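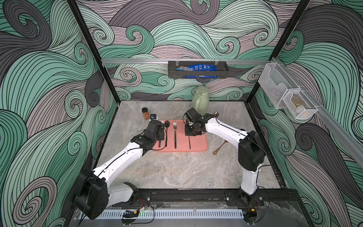
Tandico Place Setting: data card
February
By Deepika Nadar

We use cookies to keep this site working. Manage preferences

Summary

Tandico Place Setting is a set of teleoperated demonstrations for bimanual tabletop manipulation. The task family is utensil placement: forks, spoons and knives are moved between the tabletop and a salmon-pink mat by two fixed arms. The release holds 3,000 episodes. All of them were recorded in the Lustano cell, which is a three-walled enclosure with both arm bases bolted to a rail along the front edge.

The set is intended for imitation learning. It was not designed as a benchmark and there is no leaderboard.

Contents of an episode

Each episode is one directory. It holds the video streams, joint positions for both arms, gripper opening, operator commands and a short text instruction. Joint data and commands are logged at 30 Hz. Video is logged at the same rate and matched to the joint log by nearest timestamp. Where a video sample is missing, the gap is left in and flagged in the episode index. Nothing is interpolated.

Instructions were written by the operator before the episode began and have not been rewritten. Spelling varies. "Mat", "tray" and "placemat" all refer to the same object.

Task variants

There are 6 variants, stored in the index under task_id. They differ in the starting layout and in which arm is expected to make the first grasp. In the handover variants the utensil passes from one gripper to the other above the tabletop. In the remaining variants each arm works on its own side and the other arm may be idle or moving.

Utensil position and angle were changed by hand between episodes. No random layout generator was used, so expect operator habits in the starting poses. Manikandan Lobo measured this on an early batch and found that handles tended to point toward the front rail.

Background and distractors

The walls carry a printed pattern of large curling waves in greens, grays and dusty pinks. The tabletop is gray with a marble pattern. Background prints are swapped between collection blocks, and the index field wall_id gives the print for each block.

Objects unrelated to the task are left in the workspace. These include a sage-green pitcher, a small spice jar with a black lid, and a blue snack bag in a basket hung from the back rail. Their positions are not annotated. The wall organizers and baskets also change, so do not treat them as fixed landmarks for calibration.
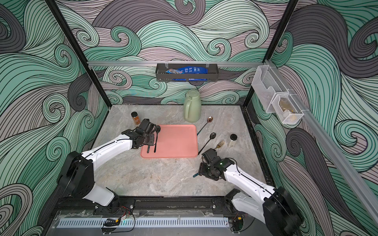 Balakrishnan Sastry asked on the tracker whether failed grasps should be dropped before training, given that his policy had learned to close the gripper twice on thin handles. They are kept in the release. Filter on outcome if you want clean episodes only, and on regrasp if you want to remove the double closes as well. He later reported that the second filter was the one he needed.

Quality labels

Every episode has an outcome label: success, partial or fail. Labels were assigned from video by up to 3 reviewers. Disagreements were settled by Sreekumar Kurup and both original labels are kept in the review log.

Known problems

- Black handles under a black gripper are hard to segment. Mask quality is poor at the moment of grasp.
- Gripper opening is reported in motor units. The conversion table is in the calibration folder.
- Some right-arm episodes start with the gripper already over the mat.

Splits

Train and validation are split by collection block, so a block never appears in both. The test layouts are held back by the Jesetti group. Send questions about access to Yamuna Mudaliar.

Get release notes by email. Subscribe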